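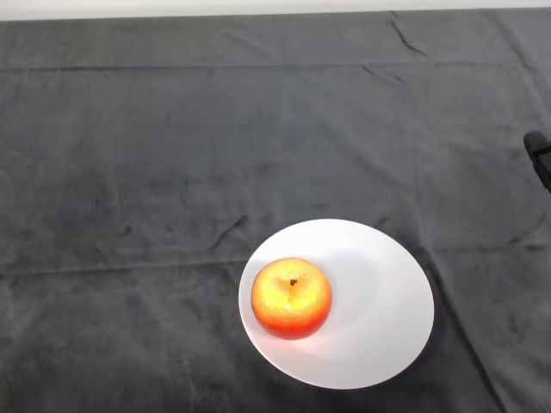 *Charcoal-gray cloth with a soft surface, crossed by a long fold line. Lighter and darker patches appear where light catches the nap.*

**Nap** is the raised, fuzzy surface found on certain kinds of cloth, and one of the great pleasures of handling fabric. Strictly speaking, the word refers to fiber ends that have been lifted out of a finished cloth by brushing. In everyday use it also covers **pile**, the upright loops or cut ends built into velvet and corduroy while they are being made. Flannel, fleece and moleskin are all napped in the strict sense.

## Raising the nap

For centuries the work was done by hand with teasels, the dried, prickly heads of a thistle-like plant. The heads were set in a wooden frame and drawn across damp wool cloth, and their tiny hooks gave way before the yarn did, a wonderfully gentle piece of natural engineering! Wire-covered rollers later took over in most mills, though teasels never fully disappeared. The small mill at Barkerier still finishes its blankets with them and gets through 600 heads a year.

After raising, the surface may be left shaggy or sheared to an even height. Shearing was once among the most skilled trades in the wool business, and a good shearman could spoil or save a whole bolt in an afternoon.

## Direction and shading

Most napped cloth has a direction. Stroke it one way and it lies smooth; stroke it the other and it stands up and looks darker. Tailors usually cut velvet with the nap running up the body, which gives the richest color, while corduroy may be cut either way as long as every piece matches. Pattern envelopes often list a separate, larger amount of fabric "with nap" for this very reason.

In *Reading Cloth by Hand*, the textile teacher Hiwot Assefa describes training students to find the direction with their eyes closed. She gives them 40 swatches and 10 minutes, and considers the blind test far more reliable than looking.

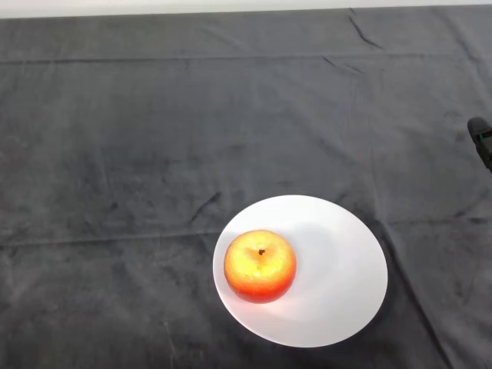

## Care

Folding flattens the fibers along a line, and in dense pile the mark can be stubborn. Steam from the wrong side, followed by a soft brush, lifts most creases. Pressing with a flat iron crushes pile and can leave a permanent shine. Velvet is best rolled on a tube or hung. The Adugna textile collection lets newly unrolled velvets rest for 72 hours before they go on display, a routine begun by its conservator Obsa Seyoum.

## See also

- Corduroy
- Fulling
- Teasel
- Velvet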